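発表用メモ「片づけが続く家、続かない家」

（まず自己紹介。早口にならないこと。水をひと口飲んでから）

みなさん、今日はお足元の悪いなか、ようこそお越しくださいました。持ち時間は15分なのですが、わたしは話が長いとよく叱られますので、時計はこの机の上に置かせていただきますね。

さて、片づけの話といいますと、たいてい「捨てましょう」から始まります。でも今日は、捨てる話はほとんどいたしません。お話ししたいのは、物の「帰り道」のことなんです。

（ここで客席に聞く。「はさみの置き場所、家族全員が言えるお宅は？」 手が挙がるのを少し待つ）

うちの場合、はさみは長いこと台所の引き出しの奥におりました。使うのは居間なのに、です。戻すには立ち上がって、廊下を通って、引き出しを2回開けなくてはいけない。これでは帰ってきませんよねえ。それで居間の棚に移しましたら、叱らなくても戻るようになりました。拍子抜けするくらいでした。
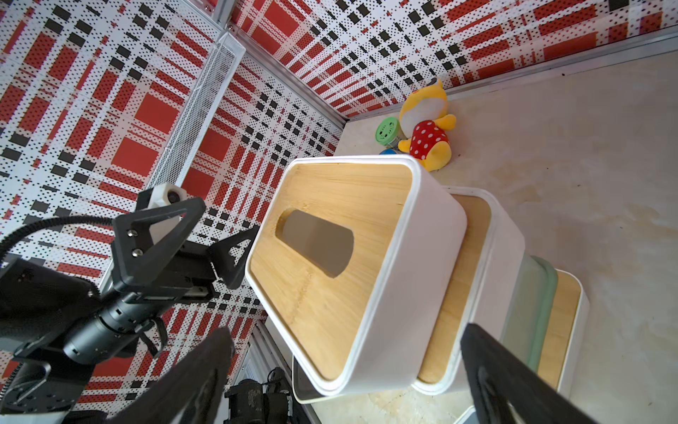
帰り道は短く、手数は少なく。April、つまり四月に引っ越しのお手伝いをしたチャロン・ロジャナサックさんのお宅でも、同じことを考えました。玄関に鍵の場所がなく、毎朝ご家族で探していらしたんです。靴箱の上に小皿をひとつ置いただけで、朝がずいぶん静かになったと、うれしいお便りをいただきました。

（お便りの一節を読む。時間が押していたら飛ばす）

それから、ラベルのこと。几帳面な方ほど細かく書きたくなるのですが、「文房具」くらいの大ざっぱさで十分です。わたしは昔、ボタンを色別に分けて、ひと月で挫折いたしました。今は全部ひとつの瓶です。探すのも案外楽しいものですよ。

（笑いが来なくても気にせず次へ）

お配りした紙の裏に、書き込み欄がございます。今夜お帰りになったら、いちばんよく迷子になる物をひとつ選んで、それを使う場所を書いてみてください。ひとつで結構です。

では、ご質問をどうぞ。このあとは万淑珍さんの、押し入れのお話です。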